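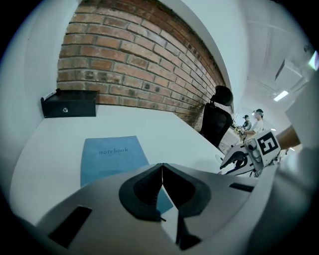 Most of us wrote things down long before anyone taught us how to keep what we wrote. We filled the backs of envelopes and the margins of the phone bill, and then we lost them, and then we wrote them all over again. This chapter is about the humblest tools of daily work, the notebook and the pen, and about the desk they live on. Your notebook can be as plain as you please. A light blue one with a soft cover and the word "notebook" printed on it will serve you every bit as well as something bound in leather, and you may find you are a good deal less afraid of spoiling the first page!

When I started out in the front office at Nollent, I was handed a book of 80 pages and told to fill it by February. I thought that was a terrible lot of paper (I was still on page 11 at Christmas), but the habit did come, slowly, and it came mostly from leaving the book in the same spot every evening. In the pages that follow we will look at where that spot should be, what belongs beside it, and how to clear everything else away.

Let me say a word about color. Many students like to keep one pen for first notes and another for corrections, and a red pen set out next to a blue notebook is easy to find on a white tabletop, even at the end of a long afternoon. You are welcome to use whatever colors you like – only choose them now and stick with them through all 6 exercises, so that your notes still make sense to you when we come back to them in the Bandside case at the end of the unit.

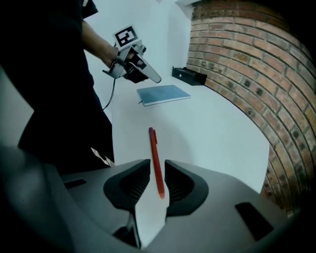 4.1 Laying Out the Desk

Begin with the notebook. If you write with your right hand, try it on the left half of the table with the pen lying to the right of it, and leave a little open space between the two. Work this way for a week before you change anything. The clerks in our Moldovan reading kept their desks like this, and so do I, though I admit my own gets crowded by noon.
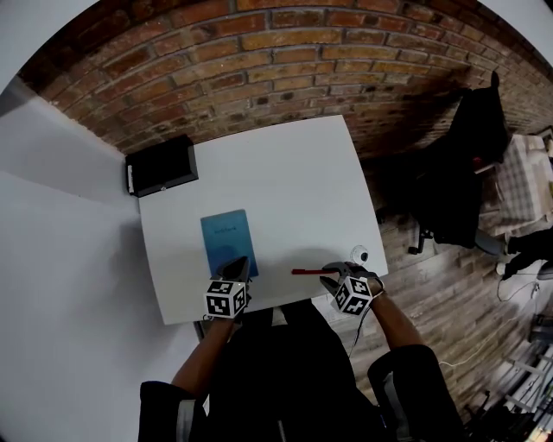 Should I tear out a page when I make a mistake?

Leave the page in. Draw one line through the error, write the correction beside it, and carry on to the next line.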